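Tomby flow meter on a rinse water loop, five months in

12/05/2025
By Hanna Semeniuk

Quick one because I have a shift report due. Several of you asked how the Tomby clamp-on meter is doing on our rinse loop at the Tellcombe pickling line. Short answer: I'd buy it again, with grumbles.

Background. We pull river water, treat it, rinse strip with it, and until this year had no idea how much went down the drain between rinse tanks 2 and 3. One meter at the inlet, one at the effluent plant. Everything between was guesswork and an old spreadsheet. The permit people want better numbers now, and so do I.

So, clamp-on ultrasonic. No cutting pipe, no shutdown. Fitted it on a Thursday between coils. Sensors go on with steel straps and a smear of gel – the straps are good, the gel tube is tiny and you will run out. Buy more up front. The pipe has to be clean down to bare metal and ours had years of paint and crud on it, so most of the job was me with a scraper.
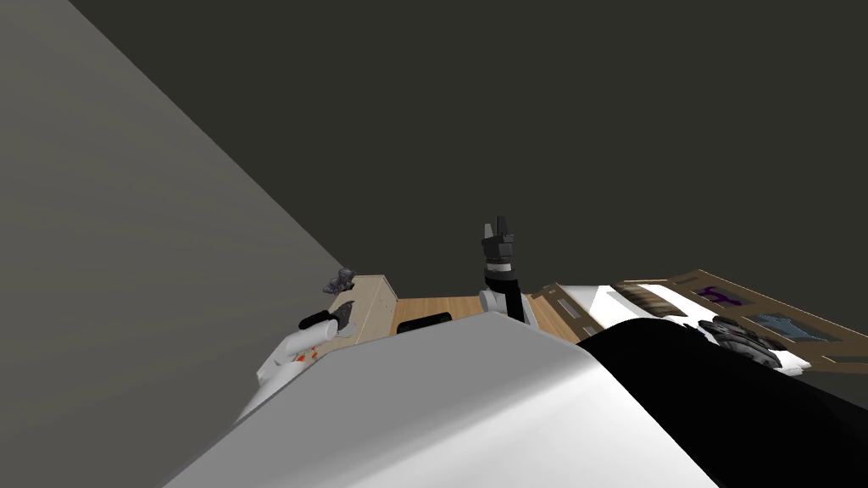
Setup menu is poor. Wall thickness, liner, fluid, all in an order that makes no sense, and if you back out at the liner screen it forgets the wall thickness. Did that twice. The manual has the right order but on a fold out sheet at the back, which I found afterwards.

Accuracy. Checked it against a tank drawdown and it was close enough for balance work. I wouldn't bill anyone off it. Acid carryover in the first rinse doesn't bother it as nothing touches the liquid. Air bubbles do bother it. Below half flow the reading jumps all over, so we moved the sensors to the vertical run and that mostly fixed it. Should of started there.

Logging is the best part. It holds 256 days of hourly averages and dumps them to a plain file. No subscription, no account. I opened the first file and found the loop was topping itself up all weekend with the line stopped. Stuck float valve. Fixed it with a new float and saved almost 5 percent of our fresh water intake that month. Paid for a fair bit of the meter right there.

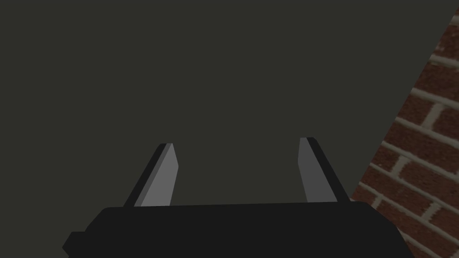 Gripper, with brick wall to the right.

Compared with the Urkden we had on trial: Urkden has the nicer screen and handles air better, but you need their software to get the data out and the cable is extra. Pasichnyk sell a cheaper one, haven't tried it, so don't ask me.

Grumbles, in a heap. Display washes out in daylight. Cable glands feel cheap and one leaked in teh washdown, no damage. The alarm relay can't be set seperately for high and low. Support answered my email in November but only after a second nudge.

Would suit: mass balance, leak hunting, anyone who can't stop the line. Would not suit: very low flows, sludge lines, or slurry off the scale pit. We tried it on the scale pit. Just dashes on the display.

Comments

pickle_line_dave: Same trouble with the liner screen. Write the settings on tape inside the lid.

M. R.: Did you try it on the hot rinse? Ours is a different make and the gel dries out.

Hanna Semeniuk: Not yet. Want the high temp pads first.

waterbalance: That float valve story is our plant exactly.

Related
Cascade rinsing on a small budget
What we do with scale pit sludge
Reading an effluent permit without crying
Urkden trial notes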